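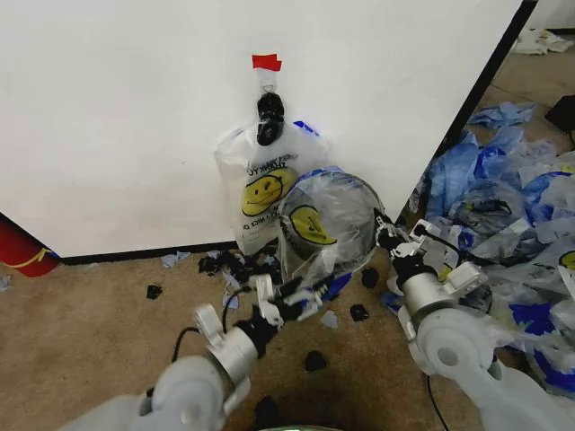
What should you test a gripper on before you buy it? The flimsiest thing in the building.

Every gripper on the market can pick up a block. Salesmen love blocks. At the Pletville shop we spent the better part of June with two sets of parallel fingers, one from Nimari and one from Hendix, and the test piece was a plastic shopping bag with a smiley face on it. THANK YOU, it says, which gets harder to take as the afternoon wears on.

Holding a bag open takes two arms and a certain tact. Pull too hard and the film stretches; too soft and the rim slides out of the fingertips – usually the left ones. We gave each set 100 tries. Nimari managed 78. Hendix managed 40, though it closed faster and looked very sure of itself.

Neither maker lists bags on its spec sheet. Both list grip force, to two decimal places.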